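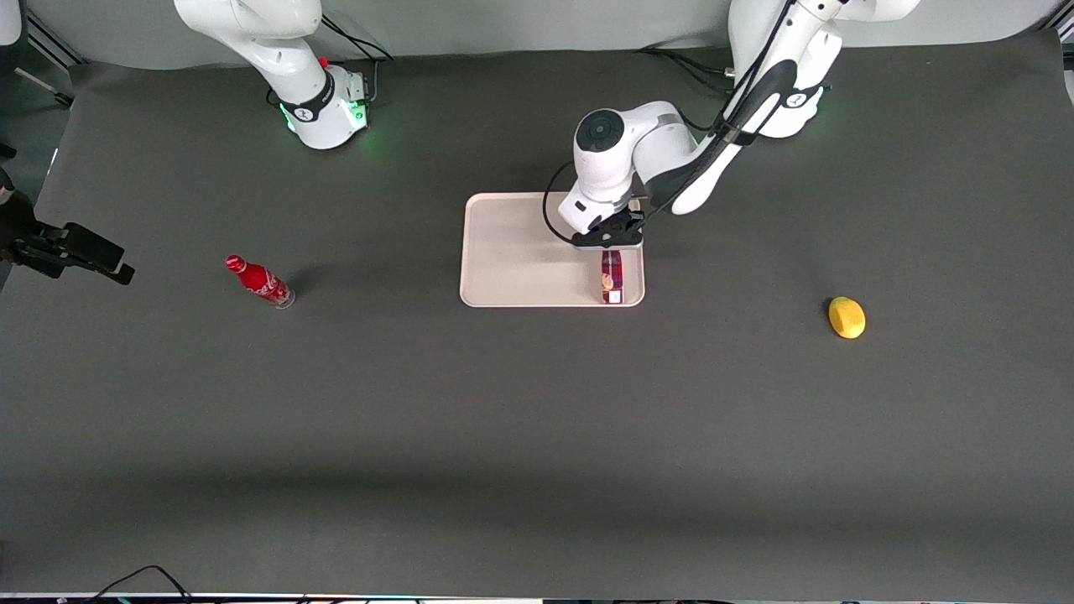 Buying a painting doesn't get you the copyright in it. I've been reading up on this all summer and I love it so much that you're getting a thread. US law only, and I'm a printmaker who reads statutes for fun, so not legal advice!

2/ Start with the basic split. There's the object (canvas, paint, stretcher bars) and there's the copyright, and the Copyright Act treats them as two separate pieces of property. Section 202. It's two sentences long. Go read it, it takes a minute.

3/ So you sell a canvas at an open studio. The buyer can hang it, lend it, resell it, leave it to a nephew. Printing it on mugs is a different right, and you still have that one unless you signed it away.

4/ "Signed" is doing real work there. A transfer of copyright has to be in writing and signed by the person giving it up (section 204). A handshake won't do it. "Well, we assumed" won't do it either.

5/ What got me going on all this was Pejman Mahmoudi's painting for Brikby, the coffee place. He painted a big harbor picture for their front room, they paid him for it, everybody was happy. Then in February he walked in and saw his harbor on a poster by the register.

6/ They had printed 1000 of them. Nice paper too, which somehow made it worse.

7/ Brikby's owner was completely sincere about it. He'd paid for the painting, so he figured the picture was his to use. I'd guess half the people who buy art think the same thing. I thought it myself in art school!!

8/ There was an invoice. It said "harbor painting, 4 x 6 ft" and a price. No mention of copies, posters, anything. So no signed transfer.

9/ But wait, what about work for hire? Great question, and my favorite part. If you're an employee making art as part of your job, your employer is the author from day one. Pejman wasn't an employee. He had his own studio, own brushes, own hours.

10/ For freelancers there's a second route, and it's narrow. You need a written agreement saying it's a work made for hire AND the piece has to fit one of nine kinds listed in section 101. Part of a movie, an atlas, a test, a translation, that sort of thing. A stand-alone painting for a wall isn't on the list.

11/ Which means that even a contract with "work for hire" typed across the top may not do what the buyer wants with a commissioned painting. Careful buyers add a backup line where the artist assigns the rights. Look for that line before you sign!

12/ Okay, implied licenses. These are real and they're slippery. If you make something for someone, hand it over, and plainly mean for them to use it a certain way, a court can find you gave permission without writing it down. It's a nonexclusive permission, so ownership stays put.

13/ The fight is then about how far the permission goes. Hanging the painting in the shop, sure, they barely need permission for that. Selling posters of it is a much harder argument if posters never came up.

14/ Kamran Soltani helped Pejman write the first letter, and I got to see a draft. It was so polite! One page, a copy of the invoice, a request for sales numbers and an offer to license the poster going forward.

15/ It worked. Brikby had sold 357 posters. They paid him a royalty on those, and he gave them a two-year license for the rest with his name printed at the bottom. He still drinks his coffee there.

16/ Registration, quickly. You own copyright as soon as the work is fixed, no form needed. But for a US work you generally have to register before you can sue, and if you register late you can lose the shot at statutory damages and attorney's fees. Pejman hadn't registered. He has now, the harbor and everything else back to his first show.

17/ And it lasts a long time. Life of the artist plus 70 years for a piece like this one. Your grandkids may be answering emails about mugs.

18/ Since a few of you asked after my last thread, yes, I changed my own invoices. Mine now says: "Sale of the original artwork only. Artist keeps copyright and all reproduction rights." I put it right above the total.

19/ If a buyer does want copies, price it as its own thing. I charged Pakzad $400 on top of the print price for one season of greeting cards, in writing, with an end date. They said yes in the same email. I should have asked for more, ha.

20/ Typo fix on post 10, 8/31/23: I first wrote "eight kinds." It's nine. Thank you to the person who counted.

21/ Next time I want to get into section 203, where an artist who signed the rights away can sometimes take them back after 35 years. The notice rules are wild. Send me your weird invoices in the meantime, I read all of them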